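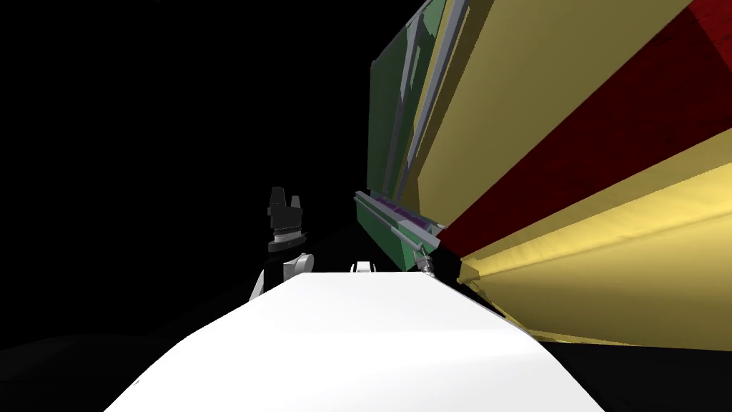 Figure 1. Simulated workspace with two robot arms.

Reading Roadside Markers as Sources
Handout 4, Local History Methods
Instructor: Effie Laing

Bring this sheet to the next two meetings. The reading is the first chapter of the course packet, plus the marker texts handed out in class.

1. What a marker is
A historical marker is a short public text, fixed to a place, written by someone at a later date than the events it describes. That gives you at least two dates to work with: the date of the event and the date the marker went up. Write both down. If the marker has no erection date, say so in your notes and leave the line blank until you find one in the records.

Most markers name a sponsor near the bottom. Copy the sponsor's name exactly as cast, including old spellings and abbreviations.

2. Transcribing the inscription
Copy every word, in order, with line breaks shown by a slash. Keep the capitals. Do not correct errors. If a letter is missing or worn, put a question mark in square brackets. Titles, seals and marker numbers go on a separate line above the text.

Our practice text is the Tramia ferry marker, number 1069. It has a title, two paragraphs and a sponsor line. Euan Dalgleish transcribed it last year and read "landing" as "lading" in the second paragraph, and the mistake was copied into three student papers. Check against the photocopy, then check again. 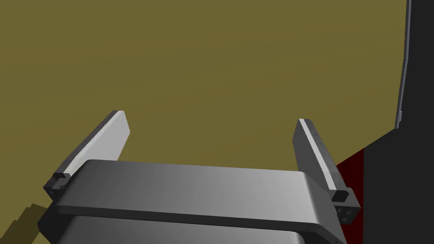

3. Checking the location
Phrases such as "near this spot" or "one half mile north" were true of the place where the marker first stood. Markers get moved when roads are widened. Before you use a distance, find out whether the post is in its first position. County road files are the best place to start – ask for them by route number.

The Vunotitz mill marker, number 1376, is a good case. The text puts the mill 415 feet east. Measured from the present post, that lands in the creek. Honeylyn Padilla's paper in the packet traces the move and gives the first position on page 2.

4. Comparing with other sources
For each claim in the inscription, look for one source written closer to the event. Land deeds, tax lists, church registers and newspapers are all acceptable. County histories from the 1880s are useful but often share a source with the marker, so they do not count as independent support.

Note what the marker leaves out. The Flaner stockade text names the officers and gives no names for the families who lived inside. Tươi Vương found most of them in the store ledger. 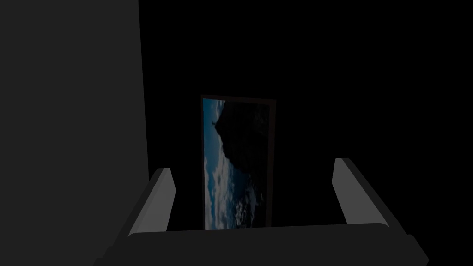
5. Assignment
Choose one marker in the county that is not in the packet. Hand in a full transcription, a location note and a two-page comparison with at least two earlier sources. Topics must be approved by March 8, 2020. Final papers are due in May. Questions about the road files go to Euan Farquharson at the records desk.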